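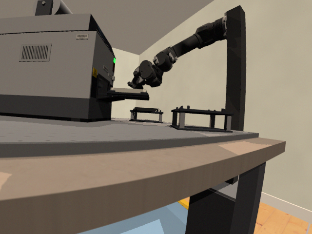 The teaching record for the Kalness bench was resumed this morning at 8:40, with the simulated cell loaded and the Calado handset assigned to the operator's station. The purpose of the session was to obtain clean demonstrations of a single transfer, from the instrument drawer to the nearer of the two plate nests, by remote control only. The pose that gave the most difficulty was the one directly over the extended drawer, where the gripper must stand with its fingers down at the right end of the microplate and a narrow gap of air still between them. Operators are instructed to hold at that point before closing. The hold was omitted in 6 of the morning's demonstrations, and those have been withdrawn from the set.

The count now stands at 281 accepted demonstrations, out of 528 attempted. The agreement with Drillon calls for 2,000 before the policy is trained, and the present rate of acceptance will not meet it by the end of March. I have written to request a second handset.

A comparison was also made between remote control and teaching by hand. Hand guiding on the physical arm at Clurar remains quicker to learn, and new operators prefer it. The paths it produces are less even near the nests, however, where the operator's own wrist tends to turn the plate. For the drawer approach I have decided to retain remote control. Hand guiding may be used for the long move across the bench, subject to review of the first recordings.

Two matters are carried forward. The handset's slow mode should be made the default within a plate's length of the drawer. The reset procedure also requires revision, as the arm was twice returned to its start position before the recording had been closed, and both files were lost.

The session ended at 4:15. The afternoon recordings have been copied to the project store and await inspection.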